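About the Hatwood School of Piano Tuning

Home / About / Courses / Lodging / Apply / Contact

Hatwood teaches people to tune, regulate and repair pianos. We do it in Plavville, in a former shoe warehouse with very good floors and very bad heating, and we have done it long enough that the town has stopped asking when the concert is. There is no concert. Most of us play badly. Gilberto Tello, who founded the school and still teaches the first month himself, knows four pieces all the way through and will perform them if left alone with an instrument after lunch.

We offer one full course, which runs nine months from September, and a handful of short ones for people who have jobs. The full course takes twelve students. We have been encouraged many times to take more, usually by people who have never heard thirteen pianos being tuned in the same building.

How we started

Gilberto spent the first part of his working life at Bakell, a piano dealer with a showroom out front and a repair shop in back. The showroom had carpet and a fern. The repair shop had Gilberto. When Bakell closed, he was offered his choice of the unsold stock in place of his last two paychecks, and he took seven uprights, a grand with a cracked plate, and the fern.

The nearest place to learn the trade in those days was 200 miles away and had a waiting list, so people began turning up at his garage to ask if they could watch. He let them. Then he let them hold things. By the second winter there was a schedule on the wall and a jar for money, and his wife suggested, with some force, that a school might like to have its own building.

The name comes from the warehouse. Hatwood was the shoe company, and the letters were already on the brick, each as tall as a door. A quote for taking them down settled the matter.
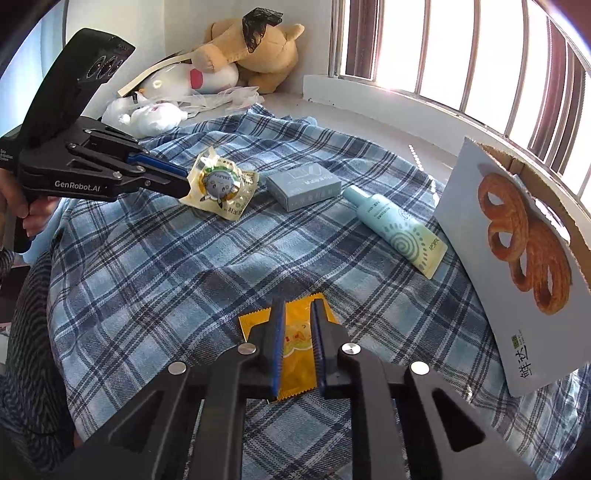 What we teach

A piano of the ordinary sort has something like 220 strings, and every one of them would prefer to be flat. The first month is spent learning to hear this. Students begin with unisons, where two or three strings share a note and ought to agree, and stay there until they can tell agreement from politeness. It is slow work. Around the third week most students announce that they have gone deaf, and shortly afterward they can hear the refrigerator in the kitchen drifting off pitch and would like us to do something about it.

We teach tuning by ear first. Electronic devices come out in the spring, and we are happy to see them used by people who would notice if they were wrong.

After tuning comes regulation, meaning the adjustment of all the small parts between the finger and the hammer. There are thousands of these, made largely of wood, felt and leather, and they respond to the weather as if it were being done to them personally. Students learn to set key height, let-off, drop and backchecks, and to do the whole keyboard again when the top note no longer matches the bottom. Hammer shaping and voicing follow. Voicing means pushing needles into felt until the tone improves, and then having the sense to stop. A shelf by the window holds the hammers of students who went on a bit.

The last part of the course is business. We used to leave this out and our graduates used to starve. They now learn how to write an invoice, how to park a van, how to explain to a family that Grandmother's piano will not hold a tuning again, and how to get the family photographs off the lid before starting and back in the right order after.

Our pianos

The school keeps 3 grands and a changing number of uprights. Nearly all of them were donated. We are grateful for donations and we have also learned to go and look first, after the one that had bees.

The best grand is the Zapata, named for the hotel it came from, where it stood beside the dining room for decades and took in a fair amount of soup. Four classes have worked on it. It has new strings and new dampers, and a soundboard repair we show to every visitor whether or not they want to get down on the floor. The former Bakell grand, the one with the cracked plate, is still here too. It can't be tuned. Students practice taking the action out of it and putting it back without breaking a hammer, and as there are no longer any unbroken hammers to break, it is very calming.

Where students live

Students on the full course can take a room upstairs. The rooms are plain: bed, desk, lamp, and a window over either the parking lot or the river, depending on how early you applied. Sheets and towels are provided. Bring something warm for the bed, as the heating mentioned earlier does not get any better with height.

The kitchen is shared and holds two stoves, one of which works. Quiet hours begin at ten in the evening, and we mean it, as anyone who has spent a day listening to beats between strings will want an evening with none in it.
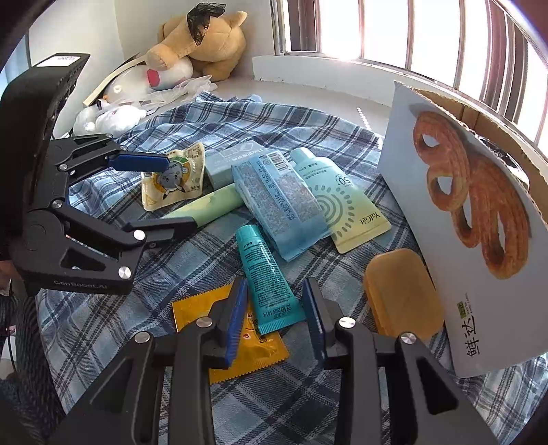

Rent is paid by the month and includes laundry. It does not include parking, although the lot has never been full and we have never worked out who would collect. Pets are considered one at a time. Cats tend to be interested in piano actions for the wrong reasons, and we ask that they stay upstairs.

Where they go

We have trained 671 tuners. The majority work for themselves, driving between churches, schools and living rooms. Others have gone to concert halls and universities, and a few to factories. One runs a bakery and says the hours are better. Several have come back to teach, and we would like to think it was affection, though Gilberto points out that they all still owed him tools.

Graduates can call the bench line for as long as they are in the trade. It rings in the main workshop from eight in the morning. Please describe the noise in words before attempting to imitate it.

Visiting

Visitors are welcome while classes are running. Come to the side door; the front one opens onto the string rack. If you want your own piano tuned, our students do supervised home visits within the town at a reduced rate, and will take longer than a professional would, and will ask you for a glass of water and then forget to drink it. Put the dog in another room and turn off the dishwasher.

Applications for the full course open in the winter. You don't need to read music. You do need reasonable hearing, steady hands and some patience with felt. The form is on the Apply page, and the fern is doing well, for those who ask.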